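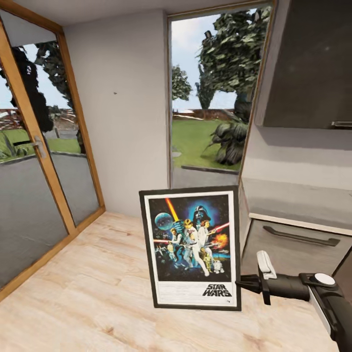 Figure 2. Rendered view of a framed Star Wars poster on a wooden floor, with a robot arm and gripper at its right side.

3.2 Read filtering and transcript assembly

Raw reads from the 148 leaf and root libraries were trimmed with Clunora using its default adapter list. Reads shorter than 78 bases after trimming were dropped, along with their mates. The remaining pairs were aligned to the Hestley reference assembly, and only pairs with a single best location were kept for the counts reported in Section 4.

Transcripts were built for each library separately and then merged with Skullby. We ran the merge twice, once with the published gene models as a guide and once without. The unguided run gave nearly 2,000 extra loci, most of them single-exon and seen in only one library. These were left out of the main gene set but are listed in the supplement, with their read support.

Samples from the Negash plots were collected in April and stored longer than the others before extraction. Their libraries had a stronger 3' bias, so we fitted storage time as a covariate in the expression model. Leaving it out changed the ranking of several stress-response genes but had little effect on the tissue comparison.

Coverage graphs and junction files were made from the filtered alignments and can be loaded in any browser that reads indexed tracks. Settings for every step are kept in one text file, and the scripts read from that file at run time. The version used for this paper was tagged on 19/10/2022.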